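The Long, Happy Afterlife of the Parlor Tulip

By Carol Heywood

Phyllis Treloar opens the first drawer and I lose the next ten minutes completely. It is full of petals. Silk ones, velvet ones, waxed cotton ones, all sorted by size and wrapped in tissue that has gone the color of weak tea. There are 86 drawers in her cabinet at Inolstead, and by the end of the afternoon I want to see inside every single one.

Treloar makes fabric flowers by hand, the way her grandmother did, with hot irons and starch and a great deal of patience. A full peony takes her a day. A violet takes less time but more swearing (her words!), and a tulip, which looks like the simplest thing in the world, is the flower she still throws away most often.

"A tulip has nowhere to hide," she tells me, holding one up to the window. "Six petals and a stem. If the curve is wrong, it looks like an egg cup."

People have been making flowers out of cloth for a very long time, and what I love about the craft is how seriously it took itself. Workshops had separate benches for cutting, dyeing, shaping and mounting, and a worker might spend years on leaves alone. Leaves! Treloar keeps a row of old iron cutters above her sink, each one shaped like a heavy cookie cutter, and she can tell you which make a rose leaf and which make an ivy leaf without turning them over. You fold the starched cloth, set the cutter on top and hit it with a mallet. The sound goes right through the floor.

Then comes the shaping, and this is the part that had me leaning over the bench like a kid at a bakery. The petal goes on a rubber pad, a warm brass ball presses into the middle, and the flat scrap of cloth suddenly cups upward. She does it with a small roll of the wrist that I tried to copy for most of an hour. My best attempt resembled a potato chip.

Color used to be the closely guarded bit. Treloar's neighbor Darren Sugden, a retired dyer, mixes hers in jam jars and keeps his recipes in a school notebook with 200 numbered pages. He paints the wet dye from the edge of the petal inward and lets it creep. Stripes are harder, he says, and need nearly dry cloth and a brush with hardly any hairs left on it. He has one for purple that he will not lend out, even to Treloar.

I had assumed all this was a dying trade, and I was happy to be wrong. The spring class at Inolstead has 30 places and a waiting list. Some students want wedding flowers they can keep. Others come from theater, where a bouquet has to survive being thrown across a stage every night. Přemysl Urban drove in from Pernach with a box of flowers off his great-aunt's hats, hoping to learn how to mend them, and has since made a whole window box of pansies for a kitchen that gets no sun.

There is a lively argument in the class about whether a fabric flower should try to fool you. Urban thinks so, and adds brown spots and nibbled edges to his leaves. Darren Cheetham, two seats down, is all for invention – blue poppies, checkered daisies, anything a garden would refuse to grow. I side with Cheetham on most days, though one of Urban's pansies is sitting on my desk right now and I have tried to water it twice. 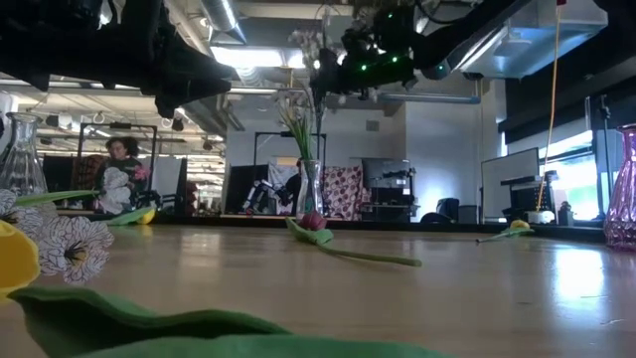

Arranging What You Have

You do not need a cabinet of petals to enjoy any of this. Store-bought stems can look wonderful with a little handling, and Treloar is no snob about them. She bends every wire before it goes near a vase, because real stems lean and wander. She cuts them to different lengths with pliers, opens a few blooms wide with her thumbs and leaves others nearly shut.

Clear glass is the trickiest container, as the wires show. A handful of real greenery around the necks covers them nicely, or you can wrap each stem in strips of green cotton. Opaque jugs are far more forgiving.

For dust, use a soft makeup brush and work from the center out. Keep silk away from strong sun, and store anything old in plain tissue with the petals facing up. Crushed leaves often come back with a minute of steam from a kettle, held well clear of your fingers, and a gentle pinch along the middle vein while they are still warm.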